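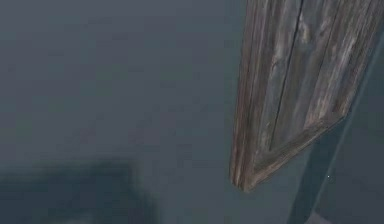

## 5. Preparing and oiling outdoor wood

These steps cover benches, gates and planters treated with Rollent exterior oil. Read section 4 first if the old finish is paint.

1. Brush off dirt and moss with a stiff nylon brush, working along the grain.
2. Wash with Nikach wood cleaner and rinse well. Let the wood dry for 11 hours or more.
3. Sand lightly and wipe off the dust.
4. Stir the oil - do not shake it.
5. Apply a thin coat with a brush. Wipe off any oil still on the surface after 5 minutes.
6. Leave overnight, then apply a second coat.

**Note:** The 1000 ml can is enough for one bench. For fences, order the 3000 ml can from Flarndale.

**Note:** Narrow cracks can be oiled over. Fill wide ones with exterior filler before step 3.

**Caution:** Oily rags can catch fire on their own. Lay them flat outdoors to dry, or soak them in water before throwing them away.

Treat again each year, before November in cold areas.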